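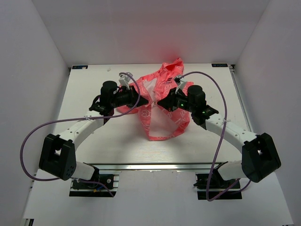

Jellwood Home Technology Group

Can a robot do the housework yet?

It has been a very full month for the group, and I must thank everyone who wrote in after the last newsletter to ask when they might hand over the ironing. I had 25 letters and emails on the subject, which is more than we had for the heat pumps, and several of them were a good deal funnier than anything I could manage (the one about the duvet cover went up on my fridge). The short answer is that I would hang on to your ironing board for a while. The longer answer is more interesting, I think, so do put the kettle on.

We tend to imagine that the hard jobs for a machine must be the ones we find hard ourselves, such as lifting a wardrobe or working out a tax return. But ask a pair of arms to sort out something soft and crumpled, like the pink heap on the white table, and you are asking a great deal. It lies in folds and loops, part of it is tucked under the rest, and the pattern goes off in every direction. You or I would give it a shake and have the right way up in a moment, mostly by feel, while thinking about what to have for tea. A robot has to decide where to take hold before it can do anything at all, and once it has tugged one bit, every other bit has moved as well!

Keabetswe Jacobs gave us a lovely talk on all this in November, and what stayed with me was her point about practice. She had been reading up on the Dolleck trials, where the same small chore was repeated 2,000 times with the cloth dropped differently at each go, and she reckoned most of us learnt to fold a tea towel in an afternoon, standing next to somebody's grandmother. I did go home and time myself with the pillowcases, I'm afraid.
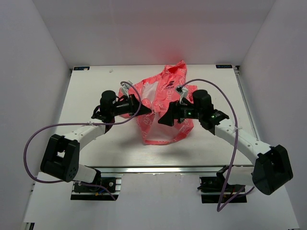
Having two arms does help, of course, as anyone who has tried to fold a fitted sheet with one hand on the telephone will know. One can hold while the other pulls, and soft things seem to need that more than anything else in the house. The trouble is getting the two to agree, and to keep out of each other's way when they are working so close together.

Where does that leave us? Floors and lawns are well looked after by machines already, and I was pleased to hear that so many of you are happy with yours. Washing up by hand, bed making and the airing cupboard are still ours for now. The Kwan booklet on choosing a robot vacuum is back in stock on the side table, and if you would like to borrow the Jolaron mower over the spring, please put your name on the sheet by the door.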